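Perneck Supply
Tools and materials for old buildings
Home > Monitoring > Crack gauges > Lightfoot Crack Logger

Lightfoot Crack Logger, made by Gruvico
In stock. Ships from Jurkville.

The Lightfoot is a battery-powered gauge that sits across a crack in a wall and writes down how wide the crack is, over and over, until you come back for the numbers. Gruvico's leaflet says it "tells you what your building is doing." We have sold crack gauges for a long time and would put it lower than that. It tells you what one crack is doing at one spot. Whether the building is in trouble is a separate question, and you will still be paying an engineer to answer it.

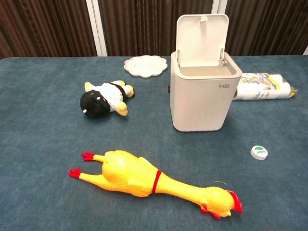
Jurkville, 24 January 2019

We put off listing the Lightfoot for most of a year. The first units we were sent had a mounting foot that let go of limewashed brick in damp weather, and a gauge that has dropped off the wall gives you a very nice flat line. Gruvico changed the foot. The new one has held on the brick, soft sandstone and old plaster in our own back hall through fall and into winter, so the logger is now on the shelf. We have not tried it on adobe or on painted block and won't guess.

What's in the box

Logger body with sliding pin
2 mounting feet
Tube of removable adhesive
Reading cable
Printed instructions (the English is fine, the drawings are poor)

What you need to supply is a soft brush, a pencil, a phone or laptop with the ordinary kind of port, and patience. The cable is short. If your crack is above a stair, take the logger down to read it, and mark its outline on the wall first.

Memory and battery

The logger holds 3,040 readings. At the factory setting of 4 readings a day that is just over two years, which sounds generous until you learn that the battery is the same battery that keeps the clock. Gruvico claims it will last the full run. We don't have a unit old enough to say so, and the cold end of an unheated ward or mill floor is hard on any small battery. Read it every couple of months. When the memory fills up, it stops. It does not write over the old readings, and we think that was the right choice.

What the maker says, and what we'd say

"Laboratory accuracy on site." The body is metal, and metal moves with heat. Gruvico prints a correction table at the back of the instructions, and you should use it. On a south wall the uncorrected numbers will swing up and down every day, and a worried owner can mistake that for a building tearing itself apart.

"Installs in seconds." The sticking takes seconds. Brushing off the loose face of the brick, finding two places sound enough to hold a foot and waiting for the adhesive takes most of a morning. If the surface comes away on your brush, stop there. Gluing anything to it will only bring off more.

"Leaves no trace." On hard brick, true in our hands. On limewash it left a clean patch the shape of the foot. On old distemper paint it took the paint. If you are working in a listed building, or in any building where the wall finish is the reason people visit, ask whoever looks after it before you open the tube.

"Replaces manual gauges." We would keep a plain plastic gauge beside it. A plastic gauge has no battery and no clock, and a person can read it while standing in front of it. When the two disagree you will want to know, and with only the logger you never would.

Where it earns its price

Seasonal movement is the honest use for this thing. Big masonry buildings open and close with the weather, and a crack that frightened a survey team in April may be back to a hairline by the end of summer. One visit can't show that, and neither can two. A year of readings can. If the building is closed up, on a site you can reach only now and then, or behind a fence with one key, a logger makes sense.
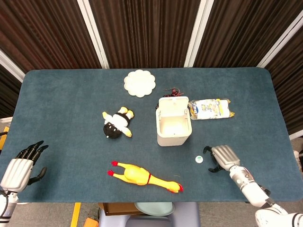 It also makes sense before repairs. Plenty of cracks in nineteenth-century walls get filled with hard cement by somebody in a hurry, and the wall then cracks again right next to the filling. A season of numbers first costs less than doing the job twice. We sell the mortar too, so take that as coming from a shop that would make more money the other way.

Where it doesn't

Don't buy it for a wall that is leaning, bulging or dropping pieces. Get people out and call an engineer. A gauge on a wall like that gives you a record of the day it fell.

Don't buy it to settle an argument with a neighbor or an insurer, either. We have been asked about this more than about anything else. The readings come off as a plain file that anyone could edit, and there is no seal or signature on them. The leaflet hints otherwise in small type. We would not lean on it.

It measures in one direction only, across the crack. If one side of the wall is sliding up past the other, or stepping forward out of the face, the Lightfoot will miss most of it. There is a three-way model in the Gruvico catalog. We tried it, couldn't get the same answer from it on consecutive days, and don't stock it.

Questions we get

Can it go outdoors? Under cover, yes. In driving rain, Gruvico says yes and we say build it a little hood, open at the bottom.

Will it work over a radio link? No, and the leaflet's picture of a phone next to a tower is misleading. You have to plug in the cable.

Can I rent one? Not from us. A rental that goes back after a month would give you a month of weather.

Can I move it to another crack? Yes, with new feet. Start a new file when you do, and write down which crack is which. We have been sent charts by customers who hadn't.

Returns

Unopened, any time within the season you bought it. Opened, only if it is faulty, and we will test it against a gauge block before we agree that it is. Adhesive can't come back once the seal is broken. If a foot lets go in the first year, send us a photo of the wall surface along with the foot, with the dust still on it.

Related items

Lightfoot spare feet, pack of 2
Plain plastic crack gauge
Removable adhesive, single tube
Soft masonry brush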